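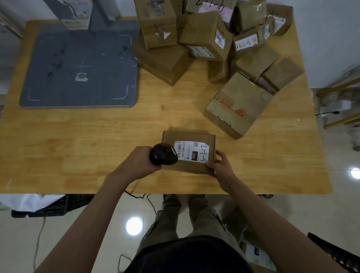
Words: Elaine Lacerda | 02/05/2025

Search this site Enter keyword Go

Priit Jõgi took over set pieces at Lerkcombe in August, after two seasons in the same job at Mallau. He works from a small office beside the physio room and sees the first-team squad for 24 minutes on the day before a match. Most of that time goes on defending corners.

"Attacking corners are easier to teach," he said. "The players know where the ball is meant to go. When you defend, you have a starting position and a set of triggers, and the triggers have to be simple enough to use while somebody is pushing you."

Lerkcombe defended corners man for man until last season. Jõgi moved them to a mixed system with five players in zones across the six-yard box, three blockers near the penalty spot, and two more outside: one at the edge of the area, one ready to close down a short corner. The zonal players stand side-on. Their first step is always forward.

"If the first step is backward, the jump is late," he said. "We film it from behind the goal and look at the feet. I don't look at the ball until the second viewing."
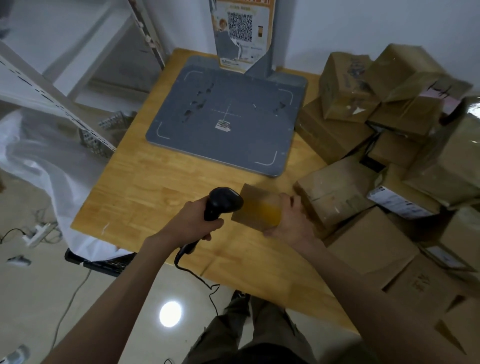

The blockers took longer to settle. Their task is to slow the run without holding, which means getting into the path early and keeping the arms low. Rogério Miranda, the center back, was used as a blocker in preseason and then moved to the middle zone. Jõgi said the change was about timing, as Miranda attacks the ball well from a standing start but tended to follow his runner too far toward the near post.

"He left a gap behind him, and the second runner used it," Jõgi said. "In the middle zone he has no runner to follow."

The side has conceded 7 goals from corners in the league. He counts a goal as a corner goal if it comes within nine seconds of the kick, unless the ball has crossed the halfway line. By that measure two of the seven were second balls, both headed out to the edge of the area and returned before the line had pushed up.

"The clearance is part of the corner," he said. "We want height and width on it. If we get only height, we have to push out under pressure, and that's where the far-side fullback gets caught."

Inswingers are the larger concern. Against a left-footed taker from the right, the near-post player moves a yard off the post and the goalkeeper starts in the center of the goal, open to the field. Nayara Godoy, who codes the match video, tags each delivery by flight, landing zone and first contact.
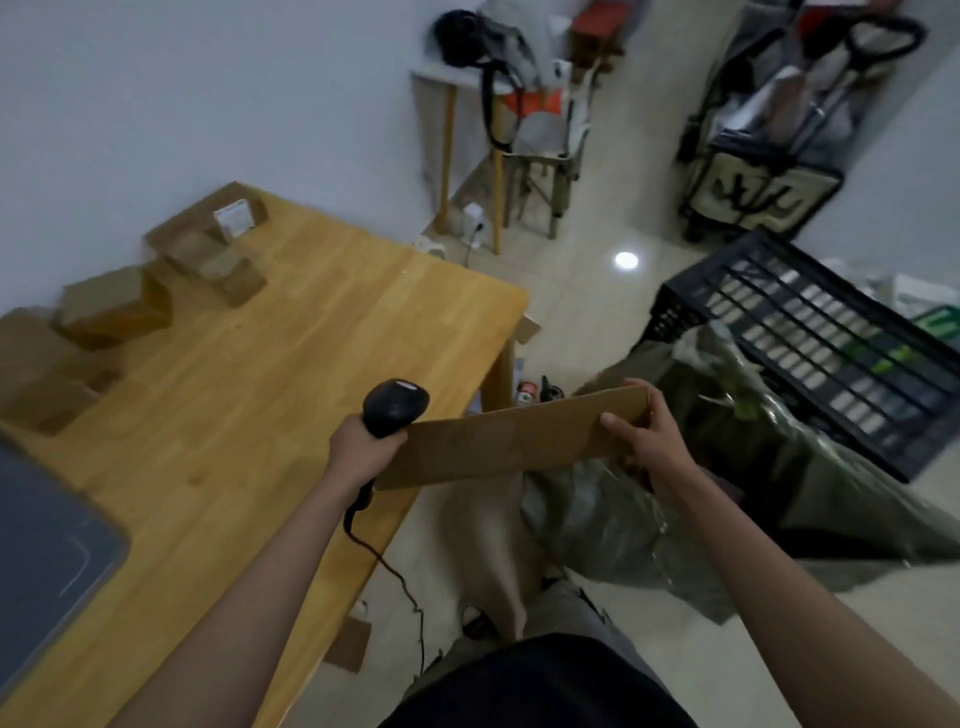

A handheld scanner against a flat strip of cardboard.

Godoy's report on Saturday's opponents, Coutinho, covered 27 corners. Jõgi cut it to one page for the players, with the two most common routines drawn from the goalkeeper's view.

"They play short when the edge-of-box defender drops," he said. "So ours will hold his position until the taker's second touch. It is a small correction. We will walk through it on Friday, then run it at match speed with the reserves as opposition."

He has no plans to bring back man-marking, including against taller teams. The next change under review is whether to leave one forward on the halfway line, which would cost him the player at the edge of the area. He intends to try it in a closed practice game against Nendow and check the second-ball numbers before deciding.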